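**Toalha redonda de poliéster: como tirar os vincos da dobra?**

Bratitik

Comprei na Donora uma toalha cinza para a mesa redonda da sala e ela veio dobrada em quadrados bem marcados. Já lavei 2 vezes e os vincos continuam lá. Quero que o tampo fique liso, como nestas imagens:

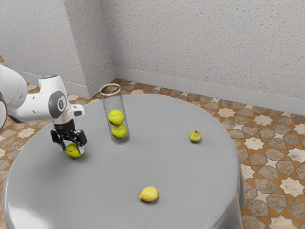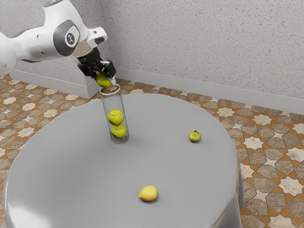
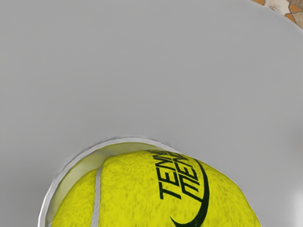
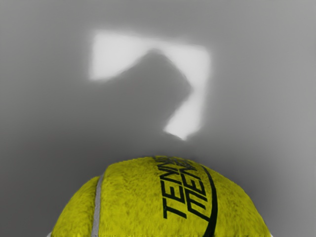
A etiqueta diz 100% poliéster e traz o símbolo do ferro com um ponto só. A toalha custou R$ 226 e não quero queimar o tecido. Vapor resolve ou preciso passar mesmo? Outra dúvida: depois de lisa, como guardo?

**Citero**

Passe do avesso, na temperatura mínima, com um pano de algodão úmido por cima. Não deixe o ferro parado. Nos vincos mais fortes, borrife água e espere uns 3 minutos antes de passar. O vapor ajuda se você esticar a toalha já na mesa, mas sozinho não tira dobra de fábrica.

Para guardar, enrole num tubo de papelão. Loja de tecido costuma dar.

**Bakker**

a minha eu tiro da máquina sem centrifugar e ponho direto na mesa, seca sozinha. molha o chão, põe um pano embaixo

**Bratitik**

Fiz como o Citero falou e saiu quase tudo. Ficou uma marca fraca perto da barra, vou borrifar de novo amanhã.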